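Fatis gripper build
Progress report to the Cendmont small grants scheme, second instalment
Prepared for Rocío Lorente, May

Where we are

The hand-held gripper exists. It has two black fingers and a body to hang them on, and it opens and closes when asked, which is more than could be said for the version in my last report. It has moved off my kitchen table and into the shared workshop at Zingate, to the visible relief of my household.

Money spent this period comes to 134 pounds, nearly all of it on fasteners and on filament for fingers that were the wrong shape. Receipts are in the folder.

Basket trials

The application promised that the tool would cope with "ordinary household objects". I wrote that in a good mood. The wire basket is the first object to make me regret it, as a grid of thin wire gives a flat finger very little to press on, and from a low angle one wall of squares looks much like the next. 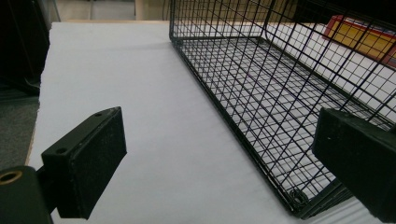
Does the tool need a motor at this stage?
It can wait. The hand-held version is for working out finger shape and approach angle, and a hand does both well enough. The motor stays in the budget for the next stage.

The finger blocks are now on their third shape. The first was too narrow and slipped between the wires, where it stayed until I fetched the pliers. The second was wide enough but had a rounded face, and rolled off the rim with some dignity. The present one is a plain rectangular block with a flat face, which is what Iglesias at the next bench suggested before I drew anything. He has been decent about it – he only mentions it at tea.

I have run 12 attempts with the basket on its side and written each one up in the workshop log. Coming in along the rim looks the better bet, with the thicker wire there giving the pads something to meet. Going for the mesh in the middle of a wall mostly teaches patience. I would like more attempts at different angles before I put a success rate in front of a funder.

The brass-coloured fitting on the mount is staying. Screwing straight into plastic was cheaper, and I have a small tub of stripped parts to show for it.

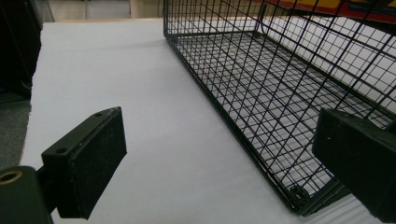
What comes next

Softer facings for the finger pads, to be tried on the rim first.
A proper drawing of the mount, so that somebody else could build one without ringing me.
A decision on the motor by the end of the next period. If prices hold, the total for the project stays inside the 3,035 pounds agreed.

One request: may I move the money left under "travel" to "materials"? The workshop is a short walk away and I have been unable to make it cost anything.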